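Tâm Nghiêm
양팔 접시 정리 과제에서 시연 데이터를 어떻게 자를 것인가에 대한 타래. 내부 발표용으로 정리한 내용을 줄여서 옮긴다. 코드명은 Gollemia.

Tâm Nghiêm
문제 설정부터. 식기 건조대와 그릇을 다루는 과제는 에피소드가 길고, 실패는 대부분 접촉 직전과 직후의 짧은 구간에 몰려 있다. 그런데 행동 복제 손실은 모든 시점에 같은 가중치를 준다. 빈 공간을 이동하는 구간이 학습 신호를 다 가져간다.

Tâm Nghiêm
작업대 전체, 그리고 그릇 테두리에 손가락이 닿은 시점. 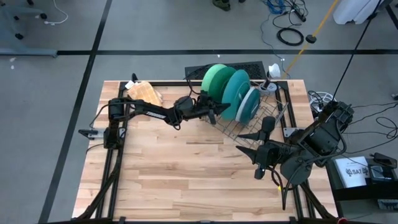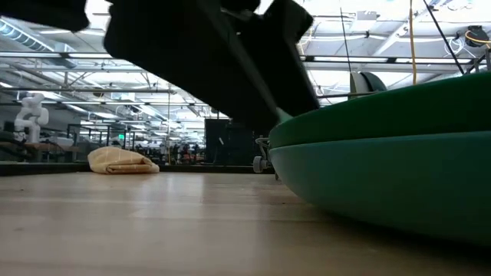 Lunia
접촉 구간에 가중치를 더 주는 방식이면 이미 많이들 하지 않나요? 힘 센서 없이 접촉 시점을 어떻게 잡는지가 궁금합니다. 그리퍼 개폐 신호만 보면 테두리에 걸어서 당기는 동작은 통째로 빠질 텐데요.

Tâm Nghiêm
맞는 지적이고, 이번 방법의 출발점이 그 부분이다. 개폐 신호 기준으로 자르면 쥐는 동작만 잡힌다. 손가락 하나를 테두리에 대고 기울이거나 미는 동작에서는 개폐량이 거의 변하지 않는다.

Tâm Nghiêm
그래서 관절 추종 오차를 쓴다. 명령 위치와 실측 위치의 차이를 관절별로 구하고, 자유 공간 이동에서 학습한 예측 오차를 뺀다. 남은 잔차가 임계값을 넘으면 접촉 후보로 표시한다. 추가 센서는 없다.

Tâm Nghiêm
잔차만으로는 오검출이 많다. 급가속, 케이블 장력, 관절 마찰이 모두 섞여 들어온다. 특히 팔을 접은 자세에서 케이블이 당겨지면 손목 쪽 관절에 접촉과 비슷한 파형이 나온다. 여기서 조건을 하나 더 건다. 말단 속도가 감소하는 구간과 겹칠 때만 접촉으로 확정한다.

Tâm Nghiêm
확정된 시점 앞뒤로 창을 두고 에피소드를 이동, 접근, 접촉, 이탈로 나눈다. 구간 라벨은 4종. 라벨은 정책의 입력으로 넣지 않고 손실 가중치와 샘플링 비율을 정하는 데만 쓴다. 추론할 때는 라벨이 필요 없다.

Tâm Nghiêm
데이터는 시연 에피소드 2,000개. 조작자 간 속도 차이가 커서 창 길이를 고정 시간으로 두면 느린 조작자의 접근 구간이 잘린다. 창은 시간이 아니라 말단 이동 거리로 정의했다. 이 변경 하나로 라벨 품질이 눈에 띄게 좋아졌다.

Tâm Nghiêm
비교 조건은 두 가지. 균등 샘플링, 그리고 개폐 신호 기준 분할. 네트워크 구조, 학습 스텝 수, 카메라 입력은 모두 동일하게 맞췄다. 평가할 때 그릇의 초기 배치는 17종이고 학습 데이터에 없는 배치만 골랐다.

Tâm Nghiêm
결과 요약. 균등 샘플링 대비 모든 배치 유형에서 성공률이 올랐다. 개폐 신호 기준과 비교하면 건조대에서 접시를 빼는 하위 과제에서는 차이가 거의 없고, 겹쳐진 그릇을 분리하는 하위 과제에서 차이가 크다. 예상과 일치한다. 전자는 쥐는 동작이 지배적이고 후자는 걸고 당기는 동작이 많다.

Tâm Nghiêm
실패 유형도 바뀌었다. 균등 샘플링 정책은 테두리 위에서 멈칫거리다 허공을 집는 경우가 많았다. 분할 적용 후에는 그 실패가 크게 줄고, 대신 위쪽 그릇을 당길 때 아래쪽 그릇이 함께 딸려 오는 실패가 주된 유형이 됐다. 접촉까지는 가는데 접촉 이후의 힘 조절이 부족하다.

Tâm Nghiêm
가중치를 너무 올리면 나빠진다. 접촉 구간 비중이 지나치게 높은 설정에서는 이동 궤적이 흔들리고, 두 팔이 서로의 경로로 들어가는 일이 생겼다. 현재 설정은 접촉 구간 가중치 2배. 그 이상은 권하지 않는다.

Bùi
잔차 모델은 로봇마다 새로 학습해야 하나요? 같은 기종이라도 마찰 특성이 꽤 다를 것 같은데요.

Tâm Nghiêm
그렇다. 팔마다 따로 학습한다. 같은 작업대의 왼팔과 오른팔도 공유하지 않는다. 공유해 봤더니 한쪽에서 오검출이 확연히 늘었다. 자유 공간 궤적만 있으면 되므로 수집 부담은 작다. 케이블 배선을 바꾸면 다시 수집해야 한다는 점이 오히려 번거롭다.

Lunia
그릇 재질이나 색에 따른 차이는 없었습니까? 광택 있는 표면이면 영상 쪽에서 깊이 추정이 흔들릴 것 같습니다.

Tâm Nghiêm
분할 단계는 영상을 쓰지 않으므로 영향이 없다. 정책 쪽은 영향이 있을 수 있는데 따로 분리해서 측정하지 않았다. 색이 비슷한 그릇이 겹쳐 있으면 경계가 잘 안 보이고, 그 조건의 실패 중 어느 정도가 시각 문제인지 지금 데이터로는 말할 수 없다.

Tâm Nghiêm
한계를 적어 둔다. 첫째, 아주 가벼운 접촉은 잔차가 잡음에 묻힌다. 천을 다루는 과제에는 이 방법을 그대로 쓰기 어렵다. 둘째, 임계값은 아직 수동으로 정한다. 셋째, 모든 평가가 한 작업대에서 이루어졌다. 다른 설치 환경에서 같은 폭의 개선이 나온다는 보장은 없다.

Tâm Nghiêm
제거 실험도 했다. 속도 조건을 빼면 접촉 후보가 급증하고 이동 구간 상당 부분이 접촉으로 잘못 분류된다. 이 상태로 학습한 정책은 균등 샘플링과 구별되지 않는다. 거리 기반 창을 시간 기반으로 되돌리면 성능은 중간쯤으로 내려간다. 두 요소 중에서는 속도 조건의 기여가 더 크다.

Tâm Nghiêm
라벨 검증은 일부 에피소드를 사람이 영상으로 보고 접촉 시점을 직접 찍은 뒤 비교하는 식으로 했다. 가장 크게 어긋난 경우는 그릇에 닿은 채로 오래 머무는 동작이었다. 조작자가 다음 동작을 망설이는 동안 잔차가 서서히 커지기 때문에 검출이 늦어진다. 임계값을 낮추면 해결되지만 오검출이 따라온다. 현재는 늦은 검출을 감수하는 쪽.

Flitance
분할 스크립트만이라도 먼저 공개할 계획이 있습니까? 저희 쪽 로그도 명령 위치와 실측 위치가 모두 남아 있어서 바로 돌려볼 수 있습니다.

Tâm Nghiêm
스크립트는 5월에 공개 예정. 로그 형식은 관절별 명령값, 실측값, 타임스탬프만 있으면 된다. 두 값의 타임스탬프가 어긋나 있으면 잔차 전체가 무의미해지니 동기화부터 확인할 것. 정책 가중치 공개는 미정이다.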